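The block goes in the square

Grinovlow's manipulation lab occupies the second floor of a former print works, and for one afternoon in December 2021 it opened its doors to suppliers, two engineering classes and the trade press. The stated purpose was to show how the company tests its gripping software before it reaches a customer. The test is a plain one. An arm has to pick up a colored block and set it down inside a square of black tape.

Shobha Kotian, who runs the lab, said the choice of task was deliberate. Customers ask to see bottles, castings and bags of screws, and the lab has done all of those. But a failed bottle pick can have a dozen causes, while a failed block pick usually has one or two.

The software under test, sold as Fiveo, takes its main view from a small camera at the wrist. Fixed overhead cameras are common in this kind of work and are easier to calibrate. They also lose sight of the object when the arm leans over it, at the point where position error matters most. A wrist camera keeps the fingers in view at all times, at the cost of a picture that shifts with every joint movement.
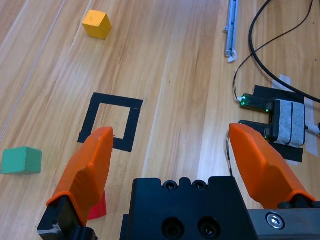

Finger color turned out to be a larger question than the team expected. Hakim Pasaribu, who handles perception, showed results from an earlier set of black fingers, which the software sometimes confused with the tape. Orange separates well from both tape and tabletop. It separates less well from a yellow block under warm light, and that case is now part of the standard test.

Each release is run through 168 placements. A placement counts only if the block comes to rest fully within the tape and the fingers withdraw without touching it again. In March the software managed 131. Kotian gave the current figure only as "better," and said it would be published once the lighting trials are finished.

Reflections remain the main problem. Wood under ceiling lights throws back pale patches that move across the picture as the wrist turns, and an early version treated one of them as the edge of a block. Matte paint would remove the effect. The lab has kept the bare wood on the grounds that customers' benches are rarely painted.

Visitors were allowed to set out the blocks themselves. Sheyla Huanca, a student in one of the two classes, stood hers on a corner of the tape, and the arm paused for several seconds before closing on it. Pasaribu pulled up the log afterward. The confidence score had dropped to 69, just above the threshold for a retry.

Grinovlow plans to move the same test to a second arm next, with the finger shape unchanged.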